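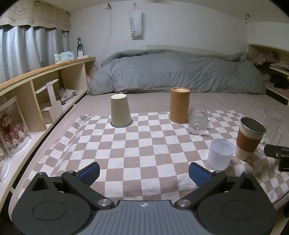

Section 4. First filling and taste check

Search this manual: type a word or part number
226 shares 71 comments

This section is for the Wultero countertop water filter, both the model with the short tap and the model with the long tap. The unit must already be assembled as in Section 3. If you bought it from Mistusora as a set, the cartridge is packed separately inside the upper tank, and you must take it out and remove the film before you begin.

Please read all the steps one time first. The full work takes one evening, but for most of this time you only wait.

4.1 Before you begin

Prepare these items near the unit:
- a clean pitcher
- a soft cloth or small towel
- some cups for tasting, paper or plastic are both good
- a pen and the sticker from the back of the warranty card

CAUTION: Use cold tap water only. Hot water damages the inner seal, and this damage is not covered by the warranty.

CAUTION: Do not lift the unit by the tap. Hold the lower tank with two hands.

4.2 Soaking the cartridge

1. Wash your hands and take the cartridge out of the bag. Remove the blue film from the top and the small round film from the bottom. Many people forget the small one.

2. Put the cartridge in a bowl of cold water with the round opening up. It will float at first. Press it down gently until the air bubbles stop.

3. Leave it for 100 minutes. A longer time is no problem, but do not leave it in the water for the whole night.

4. Take it out and shake it two or three times over the sink. A little black dust is normal. It is carbon, and it is not harmful.

4.3 Flushing

5. Screw the cartridge into the upper tank. Turn until you feel it stop, then a quarter turn more. Do not use any tool.

6. Close the tap. Fill the upper tank up to the line. Put the lid on.

7. Wait until all water has passed to the lower tank. The first filling is slow, the second one is faster. If after one hour there is still no water in the lower tank, go to 4.5.

8. Open the tap and throw away all of this water. You can give it to plants. Repeat the filling two more times and throw away the water each time.

NOTE: In areas with very hard water, for example around Musine, we recommend a fourth filling. The kettle will show you if your water is hard.

4.4 Taste check

9. Fill the unit again. Let the water stand in the lower tank for half an hour — fresh filtered water has some air in it and tastes a little flat.

10. Lay a cloth down and put your cups on it. Pour unfiltered water in one cup and filtered water in another. Write a small mark under each cup, so a second person can taste without knowing. Use the same kind of cup for both waters, a paper cup can give its own taste.
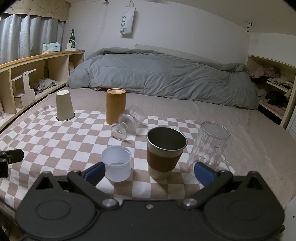

11. Taste the unfiltered water first, then the filtered. If the filtered water has a taste of plastic or dust, flush one time more and repeat the check the next day.

12. Write the month on the sticker and put it on the side of the upper tank. The cartridge is good for 2000 liters or one year, whichever comes first.

4.5 If the water does not pass

- Check that the small round film is removed.
- Loosen the cartridge a half turn, wait one minute, and tighten again. Sometimes air stays under it.
- If you use the Magalhães stand, check that it is level. On a tilted stand the water goes to one side of the tank.
- Soak the cartridge again as in 4.2.

Continue to Section 5. Weekly cleaning

Comments (showing 3 of 71)

Guest: The small film!! I waited almost two hours before I found it. Maybe print it bigger in the paper version.

Guest: Is the fourth flush needed also when changing the cartridge, or only the first time? Our water is hard.

Mistusora support: Yes, please do it with each new cartridge if your water is hard.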